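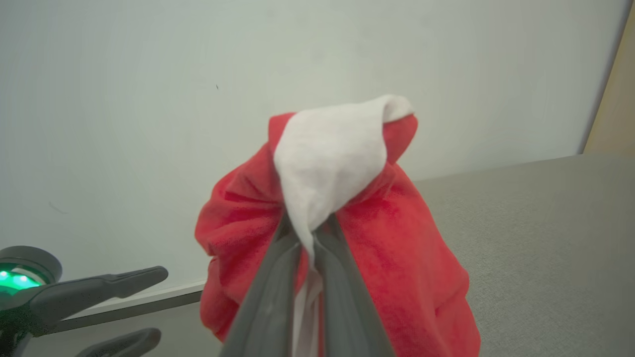
The part worth coming for is the part where the fabric folds over on itself, one visitor remarked during the afternoon session at Flerudden, and several others in the group stayed at the rail long after the guide had moved on to the next station.

The open day, held each July at the Flerudden handling laboratory, is meant for people who buy, pack or ship goods and who wish to know what robot arms can do with them at present. This year 594 guests registered, and the laboratory divided them into small parties so that each could stand close to the work. The program was prepared jointly with Kwofie, which packs seasonal goods for retail chains, and with Lasa, the company responsible for the control software.

Soft goods were given the largest share of the program. A rigid box presents the same edges to a machine every time it is set down. A plush hat does not. It slumps, the trim rolls under, and the place that offered a good hold a moment ago has moved. For this reason the laboratory uses two arms at its textile station, each fitted with a two-fingered gripper and a small camera close to the fingers. The station works with red plush hats with fluffy white trim, of the Santa type, and guests who wished to feel the material were handed one to pass along.

The guides asked visitors to watch the fingertips. Closing on a single layer of plush is a different task from closing on a thick bunch of it, and the arm has to judge the difference from what its camera shows and from the resistance it meets. A hold on a bunch is secure, but it leaves the rest of the hat hanging in heavy folds, and the second arm must then find a free edge before the item can be laid flat. Much of the discussion at the station concerned this second hold. Staff from Kwofie observed that their own packers find the edge by touch, often while looking elsewhere, and that training a new packer to do so takes a single shift.

The laboratory was candid about its results. Over the spring its staff recorded 2,721 attempts at picking up a hat and laying it flat with the trim facing outward. Of these, 2,466 ended with the hat in an acceptable position. The remainder were dropped, twisted or put down with the trim folded beneath. A printed sheet at the station listed the failures by type, and guests were invited to take a copy.

Questions from the floor were largely practical. One guest asked whether the arms would manage knitted gloves. They will not at present, the guides replied, as the fingers of a glove tend to catch on each other. Another wished to know how long the gripper pads last. The laboratory replaces them after 2,000 cycles, although the supplier, Fornilura, permits a longer interval. A third asked about noise and was invited to judge for himself.

Tours left from the main entrance every half hour, and coffee was served in the loading hall. Visitors who were unable to join the textile station because of its limited standing room may apply to the laboratory office for a separate appointment. Groups from vocational schools are given priority, and closed shoes are required on the floor.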